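Why I Stopped Counting Demos

Every pitch I read this year has the same number in it somewhere: how many demonstrations they collected. Sorner puts theirs on the front page in huge type. I used to be impressed by that. Then I spent a month recording my own for Enano, my cloth-handling project, and now I mostly want to know what they threw away.

My own total stands at 714. Sounds fine, right? I went back through a chunk of them last weekend with a cup of coffee and a bad attitude. Out of the first 77, I would show 50 to a learning system with a clear conscience. The rest have me changing my mind halfway through a grasp, or tugging at a corner three times before giving up. A policy trained on those will learn to hesitate, because I taught it to. 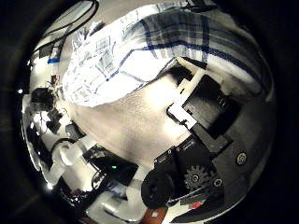

The usual answer is that more data washes the bad stuff out. Maybe. I've heard it from people selling data and from people selling the machines that collect it, and I'd like to hear it once from somebody who isn't selling either. If my mistakes were random I could believe it. They aren't. I get lazy in the same way at the same point every evening, usually after nine, and the cloth ends up bunched in the same kind of heap because I'm the one resetting it.

So the variety is thinner than the count suggests. I tried the Shetty checklist for a while, which wants you to change one thing between takes. I lasted seven takes before I started cheating. Rullis, the labeling tool I use, will happily mark an episode "success" if I press the key, and I press the key a lot more generously when I'm tired.

I'm not quitting. Folding cloth is a decent problem and I still like working on it. But I've taken the counter off my screen, and in September I'm going to train on the small clean set and the big messy one and compare them. If the messy one wins I'll post that too, with some grumbling.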